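Home | Tips | Kitchen | Workshop | Paperwork | Contact

Tips > Paperwork > Keeping a crypto wallet backup at home

Looking after a wallet recovery phrase in an ordinary house

If you hold any Bitcoin yourself, the recovery phrase is the thing to look after. The phone or the little hardware device can be replaced. The words can't, and whoever has them can move the coins.

Write the words by hand, in pencil or archival ink, on thick paper. Ballpoint fades in a warm drawer. Number each word and print in capitals, then read the list back against the screen before you put anything away. A muddled pair of words is the commonest fault and it takes two minutes to find at this stage.

Make 2 copies and keep them in different buildings. One at home and one in a bank box or with a relative will do. Avoid the kitchen and the airing cupboard for the home copy. Lofts get damp, and sheds are worse.

Don't photograph the list. Phones send pictures to online storage without asking, and the same goes for scanners and printers with a memory. Email drafts and notes apps are out too.

Stamping the words into metal

Paper is fine for small sums. For anything you would be upset to lose, stamp the words into a stainless steel plate. You need a set of letter punches, a heavy hammer and something solid underneath. The first four letters of each word are enough with the standard English word list, so a plate needn't be large. The punches in the Ferkmont set are 4 mm, and that size reads well without crowding.

Tape a straight strip across the plate as a guide and hit each punch once, firmly. A second blow nearly always leaves a ghost letter. Practise on scrap first and wear safety glasses. Allow 19 minutes for a short phrase once you have the knack, longer for the first go.

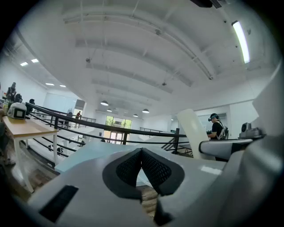

Light wooden table with white legs, wooden floor.

Wipe the plate with a drop of oil, wrap it in cloth and put it away. Don't label it. A plain envelope marked 'boiler' attracts less interest than one marked 'Bitcoin'.

Leave a note with your will saying that a wallet exists and where to look, but keep the words themselves out of it – wills can become public. Check both copies every July. If the house has been burgled or a copy has gone missing, set up a new wallet with a new phrase and move the coins across that day.

Contact | Copyright Brendetmont Household Pages | Back to top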